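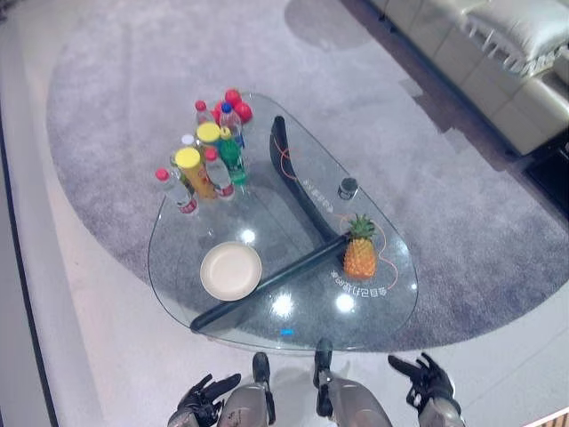 Gultska head-camera set, table clearing
README, September 2026

Maintained by Branwen Probert. Setup and service notes by Iolo Llewellyn, checked by Rhun Penry, who disagrees with two of them and says so below.

What this is

Recordings from the head camera of one humanoid, unit name Pugh, standing at a glass coffee table and moving things on it. The folder holds 73 runs. It also holds the setup sheet and the repair log for the machine, which I would read before the data. Most of what people have told me they "found" in these runs is already in the repair log.

One robot, one room, one table. Please don't write that it shows how humanoids handle glass in homes. It shows how Pugh handled this table with the hands it had at the time.

Setup

The robot stands at the edge of the table with both feet on the hard floor, off the rug. Hefin Bellis tried it on the rug and the ankle readings wandered so much that we threw those runs out. The head is pitched down until both hands and both knees are in view at rest. If you can't see both knees, the pitch is off and you should redo the head zero before anything else.

Start layout: drinks bottles and the yellow-lidded snack tubes in a tight group on the upper left, red balls behind them, plate lower left, pineapple on the right, small dark jar above the pineapple. Tight means tight. A hand coming in from the front will meet the tubes before it gets to most of what stands behind them. The original plan called this "natural clutter." I think it was easier to reset by eye, and I was there.

Clear bottles on a clear table over a gray rug is a hard case for any depth method we tried. The caps are what you have. Three of the bottles have red caps and the balls are red too, so a detector that leans on color will do well for the wrong reason. Check this before you report a number.

The ceiling lights reflect in the glass as white spots. They move when the head moves. We did not mask them.

The orange cable

A thin orange cable runs across the table area and loops by the pineapple. It is in the data and it stays in the data. Don't label it as an object to pick. The label file gives it class "other," and Multen, our labeling tool, likes to merge it with the pineapple because both are orange. Ffion Lewis fixed the merges by hand in the first 36 runs. The rest are as the tool left them.

Lettering on the glass

There is white Korean lettering on the tabletop. Some of our early masks treat it as an object lying on the surface. Those masks are wrong and are kept only in the "old" folder.

Hands: service and repair

Both hands are black, with jointed fingers. The vendor sheet from Pindent says the finger tendons need no adjustment in normal use. We adjusted them twice in September. Draw your own conclusions about normal use.

The routine we settled on:

Power down the arms and wait for the brakes to click.
Open each finger by hand. It should move smoothly and stay where you leave it.
If a finger creeps closed, back off the tendon screw a quarter turn and try again.
Power up, run the spread pose, and compare the two hands from the head camera view.
Write down what you did, including if you did nothing.

Rhun's note: a quarter turn is too much on the thumb. Use an eighth.

Rhun's other note: comparing the hands by eye from the head camera is not a calibration. I agree, and we have nothing better. The built-in self test passed every time, including on the day the left index finger would not open. I no longer count it as evidence of anything.

Knees

The black knee sections sit over the gray-silver leg shells and have to come off to reach the cable clips. The clips on the left side were replaced. Before that the leg shook slightly at rest, and the shake shows up in the head video. Runs with the old clips are marked "shake" in the index. Iolo believes stabilization takes care of it. I have seen the output and I don't.

Known problems

Run lengths differ a lot, and the short ones are mostly failures that somebody stopped early. The stop reason was not logged.
Success was marked by whoever stood nearest the stop button.
Hand joint angles from before the second tendon adjustment should not be pooled with later ones.
Bottle fill levels were never recorded, so don't use the wrist forces to compare grasps.

Reporting errors

Write to Branwen with the run number and the time in the run. Reports that say only "tracking is bad" go unanswered. I know it is.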